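Mend it before you bin it

I have worn the same party top for nine years, and last September I was told to throw it away because a seam had gone. A new one from Alletti would have cost £44. I fixed mine at the kitchen table in one evening. Most clothes go in the bin over faults this small, and I think shops are happy with that.
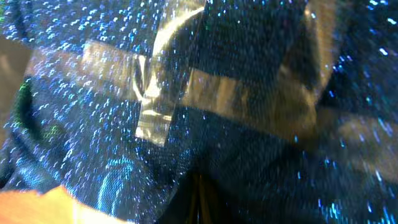
Udus disagrees: mending takes time, and people on long shifts have little of it. Fair enough. But an hour spent shopping is an hour too, and it costs more at the end.

Schools should teach hemming and darning again. A child who can sew on a button at ten will still be able to do it at fifty.
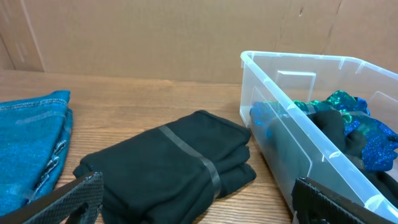
What shops could do

Sell spare thread with the garment. Print repair advice on the label. Take back anything with a broken zip and charge a fair price to replace it.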